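HDW 157 Hardware Basics
Unit 4 handout: Drive carriers and getting them out without breaking them

Okay, so last time we stopped at cable routing, and I promised we'd get to the part everybody wants to do, which is pull things out of a server. Bring the worksheet from Unit 3 if you still have it. If you don't, there's a stack by the door of the Ekenton lab.

Words first, and then we'll go hands-on. A carrier (some people say caddy, some say sled, the Grandano manual manages to use all three on one page!) is the plastic or metal holder a drive sits in. The bay is the slot in the chassis. The latch is whatever bit you squeeze, flip or slide to free the carrier. On the older Plarkness units it's a lever on the front. On a lot of others it's a tab at the end of the bracket, and it takes less force than you'd think.

Before you touch anything:
Power down and unplug, unless the sheet taped to your unit says the bay is hot-swap.
Strap on, clip to bare metal. Paint doesn't count.
Write down the bay number. Please. I graded 200 of these worksheets last term and the missing bay number was the most common lost point by a mile.

Now the pull itself. Find the latch, work it with your thumb, and let the carrier come toward you a little before you take its weight. If it sticks, stop and look. Usually there's a second catch, or a cable that's been tucked where it shouldn't be. Wiggling side to side is how connector pins get bent, and a bent pin is a miserable thing to fix (I've done it with a sewing needle and I don't recommend it).

Hold boards by their edges. The gold row is the connector, and skin oil on it is bad news — you may not see a problem for months, and then you'll be chasing some flaky fault at 2 in the morning. Labels are fine to touch, but don't peel them! The part number is on there and we need it for the log.

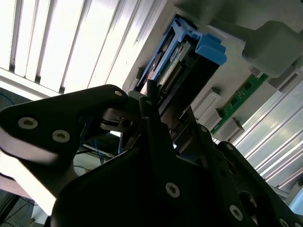

Yang

Blue is the color to look for on this type: the carrier bracket is blue plastic and the chunky latch tab at its end is blue as well, while the drive housing is black. Colors vary a lot between makers, so check the key in the service manual before you trust one. The little green-and-black board sits inside the carrier, with the gold pins along its edge.

Putting it back is the same thing in reverse, only slower. Line it up, slide until you feel it meet the connector, then push with a flat palm and close the latch. The latch should never be doing the pushing.

For next time: read the chapter on backplanes, finish question 4 on the worksheet, and log your part under rack code 2553. Straps go back on the hooks, please.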